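Skip to content
Home Kitchen Laundry Workshop Garden Ask Us

Drawer Knobs, Loose Handles and Other Small Annoyances
by Simone Lins
Filed under: Workshop, Furniture

When we moved into this house the kitchen had 16 drawers and I don't believe a single one of them had a knob that sat tight. You'd reach for a teaspoon and come away with the knob in your hand and the drawer still shut. I lived with it for far too long (one of them I opened with a fork for most of a winter!) and then one rainy October afternoon I sat down on the kitchen floor with a screwdriver and a cup of tea and did the lot. Since then I've fixed knobs for half my family, and I thought I'd put down what I've learned along the way.

First, look at how the knob is held on. Most kitchen knobs have a machine screw that comes through from the inside of the drawer front, and if that's what you have, you're in luck, the whole job may be one turn of the screwdriver. Hold the knob still with your other hand while you tighten, otherwise the two just spin together and you'll think the thread is gone when it's perfectly fine. Stop when it feels snug. I once leaned on one a bit too hard and cracked the drawer front, and that was a much longer afternoon.

If it works loose again in a few weeks, take the screw all the way out and look at the length. A screw that's too long will bottom out inside the knob before it pulls tight against the wood, and no amount of turning will help. You can buy a shorter one or slip a washer under the head. I keep a jam jar of washers from every piece of flat-pack furniture we've ever built, and it has saved me more trips to the hardware store than I could tell you.

For a screw that's the right length but still wanders, a drop of the removable kind of thread locker is lovely stuff. Clear nail polish does nearly as well and you probably have some. Put it on the thread, screw it in, and leave the drawer alone until morning.

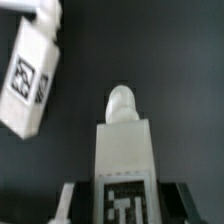
Old wooden knobs are a different story, especially the ones with a wood screw or a peg coming out of the back. The hole gets a little bigger every year until there's nothing left to grip. My neighbor Lucimara Leite showed me the toothpick trick and I've used it ever since: dip a couple of plain wooden toothpicks in wood glue, push them into the hole, snap them off level with the surface, and let it all dry overnight before the screw goes back in. For a bigger hole use a bit of matchstick with the head cut off, or a proper dowel if you want to do it nicely.

Painted knobs get stuck more often than they get loose. Run a sharp blade very gently around the base before you try to turn it, or you'll lift a great flake of paint off the drawer front and have to touch it up. A rubber jar opener gives you a good grip and won't scratch. Pliers will do it too, with a folded dishcloth in between, but go easy.

Cleaning is where I'm fussy. Knobs collect a sort of kitchen film that ordinary wiping just moves about. Take them off twice a year, drop the ceramic and plain metal ones into warm water with dish soap, and go around the base with an old toothbrush. Wooden ones only get a damp cloth and a good dry afterward.

And if you're buying new, take an old knob and its screw along with you to the store. For handles with two screws, measure from the center of one hole to the center of the other, and write it down on the back of your hand if you have to, as I do. Buy 2 more than you need and tape them inside a cupboard.

Comments

Gleice Sales
The toothpicks worked on my grandmother's dresser, thank you! I used three in the top drawer, that hole was enormous.

Borislav Ivanov
Would nail polish hold on a bathroom cabinet? Ours gets very steamy.

Simone Lins
Mine has held in the bathroom so far, Borislav, but I'd go for the thread locker if you have a choice.

More in Workshop: Quieting a squeaky hinge | Sharpening kitchen scissors | What to keep in a small toolbox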